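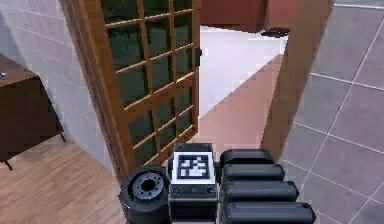

**List:** pimarlow-dev
**Subject:** Re: [pimarlow-dev] Door set, simulated half: what counts as an episode?

On the Brokby list member's question from July, quoted in full so the archive keeps it together:

> We have started pulling the simulated door episodes into our Heinonen loader and the episode boundaries don't line up with the written protocol. Some episodes begin with the door already open. Others contain long stretches with no door in view at all. Are these labelled failures, unlabelled failures, or intended? Our filter drops anything where the target is out of view for more than 2 seconds, and it is throwing away a good deal more than we expected.
>
> Second question. The wrist marker shows up in the rendered frames. Do you mask it before training, or is the policy expected to live with it?

Boundaries first. An episode starts when the operator takes control and ends when the operator releases it. The door state at the start is randomised, and open is a legal value. The protocol document still says "closed or ajar", a leftover from the first revision. I'll correct it in the next commit. Please don't filter on initial door state.

The stretches without a door are intended. In the Clodatton layout the operator has to bring the base round inside the room before lining up on the doorway, and during that turn the camera can be looking at very little.

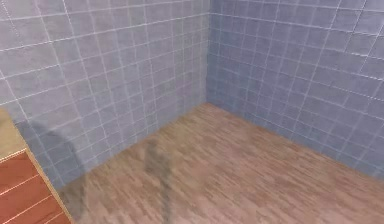

*3 min read*

Tiled corner, wood-grain floor, the end of a piece of furniture at lower left, no door. Your filter would discard a run of frames like this one, and I'd ask you to keep them. A policy trained on the trimmed set learns the approach only from views where the handle is already visible, and has nothing to go on when it faces a wall. We ran both versions. The trimmed policy stalled facing a wall in 9 of 22 evaluation starts; the untrimmed one stalled in 2. That is a small evaluation and I wouldn't publish it, but it was enough for us to switch the trimming off.

If you need to separate the phases, use the `phase` field:

- `search`: target not in view
- `approach`: target in view, no contact
- `contact`: gripper touching door or handle
- `release`: contact ended, operator still in control

`phase` is computed from simulator state, so it doesn't suffer from annotator drift. It does flicker between `search` and `approach` when the door edge grazes the image border. Smooth it before you split on it. A median filter works fine.

On the marker: we don't mask it. The physical gripper carries the same square in the same place on the housing, and the policy sees it there too. Masking in one domain only would add a difference we'd then have to train away. If your own hardware has no marker, mask in both or in neither.

There is one known rendering fault to watch for. Some frames show a dark translucent shape over the floor and lower wall. It looks like the arm's shadow or a ghosted outline of the arm, and I haven't established which. Colour jitter doesn't remove it. The affected frames are still in the release, with depth and pose unchanged, but treat the RGB with some caution if you are training a segmentation head. If someone can reproduce it with the shadow pass disabled, send me the scene seed and the renderer log.

Requests for the next collection round:

1. More starts facing away from the doorway.
2. More episodes where the operator overshoots and recovers. Don't discard these at the console.
3. Glass-paned doors under dimmer lighting. Our coverage there is thin, and the depth channel behaves differently through the panes.

Please log the operator's release explicitly. Closing the window leaves the final phase open and the loader rejects the whole episode.

Maintainer, pimarlow-dev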